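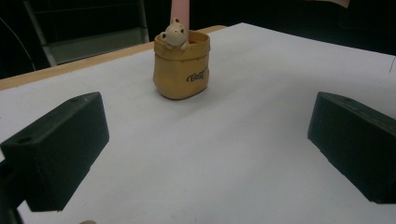 Pilar Mansilla told me last week that the evening sewing class is the first thing in Komomier she's stayed with past the second meeting, and would I please put that in whatever I send you. So it's in! She also thinks we need better chairs, and I can't argue with her there.

Anyway, hello again, and sorry this is a bit later than I promised. We've had 19 people signed up for the mending and sewing evenings since November, and most of them still come. A few dropped off when the bus times changed (the last one toward Norðdahl now leaves before we finish), so I moved the start up by 45 minutes. That helped some. Elīna Vanags still has to slip out early, and she takes her hemming home with her.

Money first, I know you'll want it. We've spent $1,078 of the grant so far. Most of it went to servicing the old machines and to thread, needles and a bolt of plain cotton for practice. I had budgeted for a serger and then chickened out, as the two we looked at were both noisy and one smelled like burning dust. I'd like to hold that money until the fall if you're okay with it.

What's going well: zippers. I was dreading zippers, and they love them. Reginald Crenshaw has replaced the one in his work jacket and is now taking requests from his whole street. What's not going so well is patterns. The ones I bought are printed so faintly that we spent most of an evening squinting and arguing over which line was which size. Zsófia Dobos traced over a set in marker and we're using those for now, but I'll need to order different ones.

Krisztina Bognár asked if we could do a daytime group for people on night shifts. I'd love to, but I need a room before I say yes. The library has offered Thursday mornings, pending a key, and I'm waiting to hear. Could you let me know whether room rent can come out of the supplies line, or do I have to fill out the change form again?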